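Gevirov towel folding set – readme

Short version, full notes to follow when I get round to it. Please read the bit on folders before unpacking, it saves asking later.

What it is

Laundry folding, small household things only. Hand towels, face cloths, tea towels, a few garments mixed in. Folded on a tabletop, stacked in a bin. No sheets, no fitted anything, no socks (socks are in Stolent, a seperate download).

Collected in October, mostly mornings. Table is the marble-patterned one, same as in the Broladton set, so the two can be mixed if you're only after cloth on a shiny surface.

What's on the table

Varies by folder. Usual things are a basket, a bin and whatever towel is being worked on. Colours are deliberately a jumble: pink, plain white, green and white stripes. Striped ones are the best for checking whether a fold is square, you can see straight away if the bands don't line up. Plain pink is the hardest to judge by eye, edges go soft against each other.

Fold used

Half, half again, then one more if the thing is big enough. Short edges together first. Smooth from the middle out. Folded edge faces the front of the stack – we changed this early on and the first 3 folders have it the other way round. Not going to redo them.

Face cloths get one fold fewer. Garments are folded loosely, sleeves in, and there's no promise about neatness. If you need tidy garments use Xolalpa instead.
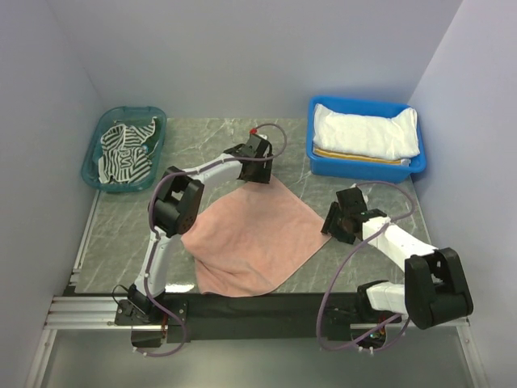
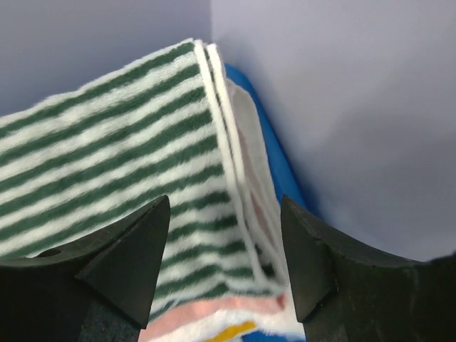
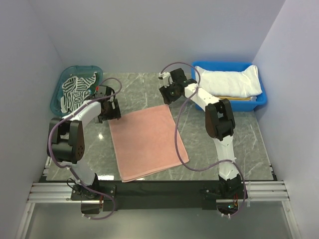
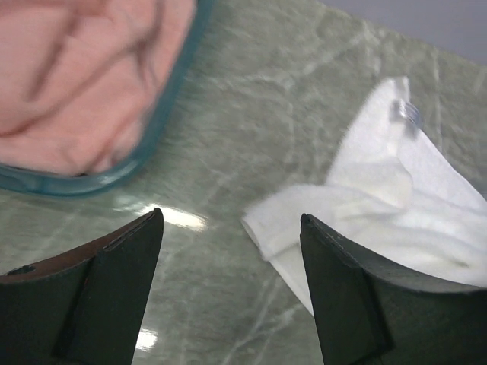 Folders

There are 9, numbered in the order they were made. Each one has a notes file, plain text, a line per towel. Columns in the notes:

item – towel, cloth, tea towel, garment
colour – whatever we'd call it out loud, so "pink" and "salmon" are the same towels
start – flat, rumpled or balled up
folds – how many were made, not how many were planned
result – good, ok, redo
remarks – often blank

"Redo" means it was opened out and started again. Both tries are kept, with the second straight after the first. Don't drop the first ones without looking, some of them are fine and were only redone for a crooked corner.

Folder 5 has a mistake in the colour column, a run of stripey ones down as plain. Left as is for now, fix is on the list.

Washing

Everything was washed before we started and again halfway. You'll notice the towels look fluffier after folder 6. Thicker pile means a fatter stack and the last fold tends to spring open. We stopped using fabric softener after that, made the cloths slippy and they slid about on the table.

Nothing was ironed. Creases from the last fold are left in, so some towels more or less know where they want to bend. If that bothers you, stick to the ones marked balled up at the start, those were scrunched first and the old creases matter less.

Known niggles

Glare. The table top is glossy and catches the light, worse in the mornings. We tried a matt cloth under the towels for a bit but then everything rucked up together, so back to the bare top.

Lint on the table in the later folders, mostly off the pink ones.

Sizes weren't measured properly. The notes say small, medium or large and that was done by holding them up against each other. A medium in one folder may be a large in another, sorry.

Stack order in the bin isn't recorded. You can work most of it out from the order of the lines in the notes, except where something was redone.

Using it

Free for teaching and research, credit Gevirov and give the folder numbers you used. Please don't repost the whole lot, link back to the project page so people get the corrected notes once they're up.

Changes

Notes for folders 1 and 2 retyped, old ones had the start and result columns swopped. Garments moved out of the main list into their own file. Tea towel names made consistent – was "teatowel", "tea-towel" and "T towel" depending on who was typing.

Still to do: colour fix in folder 5, proper sizes with a tape measure, a short page on the garment folds.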